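Unit 7: Planning a Work Surface
Course notes, Trostwood Evening Program
Instructor: Katherine Mamani

Reading before class: Lougher, chapter on benches and desks. Bring a tape measure and your room sketch from Unit 6.

1. Height
Start with the elbow. Stand or sit the way you will work, let the upper arm hang, and measure from the floor to the underside of the elbow. Writing and drawing go slightly above that mark, kneading and sanding below it. If two people share a table, fit it to the taller one and give the other a platform or a higher stool.

2. Color and glare
A pale top makes small dark parts easy to find and needs less lamp light. It also shows ink and coffee. A glossy finish throws the lamp back at you, so choose matte where you can. Paint a test board first and look at it at night as well as by day.

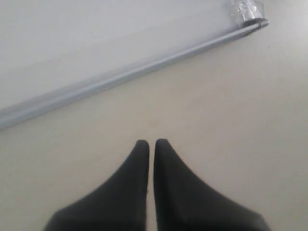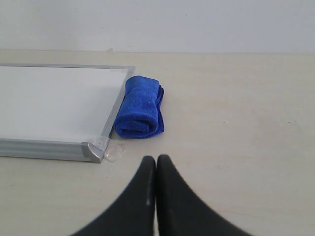 A pale tabletop, both times.

3. Reach
Mark the area you can touch without leaning. Tools used every few minutes belong inside it. Everything else can go on a shelf or in a drawer — Prys Lougher calls this the second ring, and we will use the term on the quiz.

4. Edges
Round over any front edge where the forearms rest. Sharp corners next to a walkway should be cut back or turned to the wall.

Assignment
Draw a plan for one work surface in your own home, to scale, with reach lines and lamp positions. Add a paragraph on the finish you chose. Plans are due 3rd May at the start of class. Late plans lose a grade. The Penry case study moves to Unit 8.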